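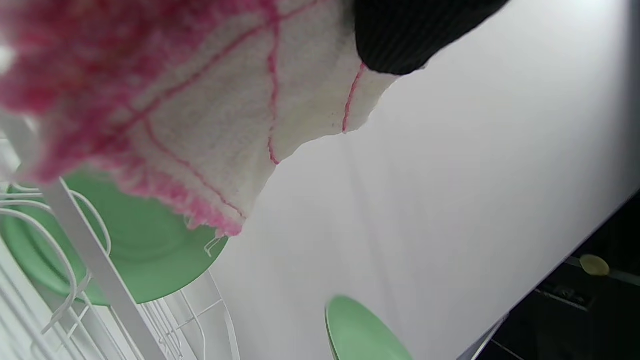
Why does anyone still wash dishes by hand when there's a dishwasher right there?

Mostly because it's the only ten minutes of the evening when people leave you alone.

I've been saying this at dinner parties for years and I usually get a polite laugh, and then somebody tells me how much water I'm wasting. Fine. I've read the same articles you have. I own a dishwasher, I paid 657 dollars for it, and it does a lovely job on the glasses. I'm still at the sink most nights with my sleeves pushed up, and I'd like to make the case for it without pretending I'm saving the planet.

Some background. When I moved into the apartment in Clostham, the kitchen had a sink, a stove and one drawer that opened. I lived there 16 months. There was no dishwasher and no place to put one, so I washed, and I complained about washing to anyone who'd listen. Then I moved to Pitoder, got the machine, and within a few weeks I noticed I'd stopped thinking. I don't mean I got dumber (although who knows!). I mean I'd go straight from eating to the couch to my phone to bed, and the day never got sorted out in my head.

Washing up is where I do my sorting. I decide whether to apologize for the email. I remember that the car needs an inspection. I work out what I should have said to the guy at the hardware store, which is of no use to anyone, but I enjoy it a lot. You can't scroll with soapy hands. You can't answer a message either, and if the phone rings you have a perfect excuse to let it go.
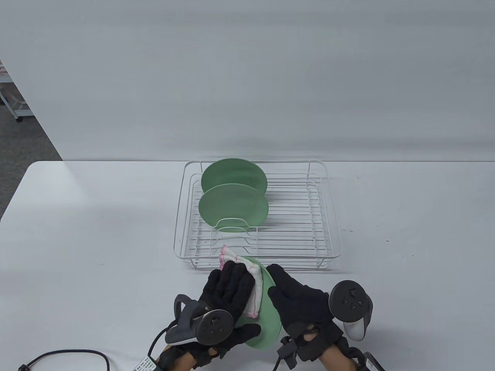
A plain wire rack, which is all the equipment I'd argue for.

Now, the people who sell things have caught on to this, and it drives me a little nuts. I get a catalog from Flolter four times a year, and the last one had a whole spread on "the mindful sink." There was a brush in there I would be afraid to use. There was a tray to hold the brush, and a second tray. The whole set came out to more than I spent on my first bicycle, and the copy promised it would turn a chore into a ritual. I don't want a ritual. I want to scrub a pot while thinking about something else, and a ritual sounds like one more thing I could do wrong.

A cousin of this is the timesaving argument, and I've got a bone to pick with that one too. Some lifestyle column told me last year that a dishwasher gives you back 26 minutes a day. Okay, but back to do what? I've looked hard at where my saved minutes went and I can tell you they didn't go to the piano. They went to watching strangers remodel their bathrooms. We talk about time like it's leftover soup you can put in the freezer, and I have never once managed to thaw any.

I'll be fair to the other side. If you've got three kids and a night shift, please use the machine and don't give me another thought. If standing hurts, same thing. And there's an old and ugly history of one person in the house doing all the dishes while everyone else talks in the next room – that isn't peace and quiet, that's just being stuck with it. What I'm describing only works if you picked it. My sister's rule is that whoever cooks gets to walk away, and I think it's a good rule, even though it means I never get to cook at her place because I'd rather have the sink.

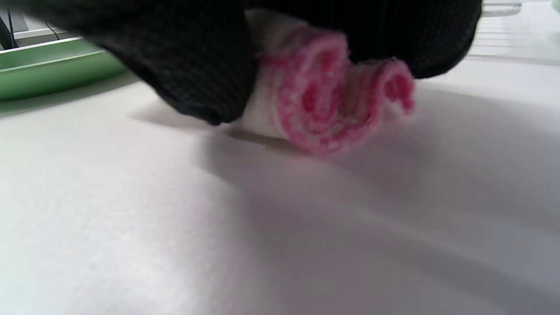 White and pink, rolled up on the table.

The part I haven't figured out is company. When I was a kid, the talks that mattered in our house happened with one person washing and one person drying. You're side by side, you've both got something to look at that isn't each other, and there's a natural end to it when the last pan is done. I told my father I was quitting college over a roasting pan. He kept drying. I don't believe either of us could have handled that conversation across a table.

So when friends come over now, I leave the machine shut and hand somebody a towel. A few of them look at me like I've asked them to shovel the driveway. But then they start talking, and it's nearly always better talk than we had over the food, and some nights we end up rewashing a clean bowl or two just to keep going.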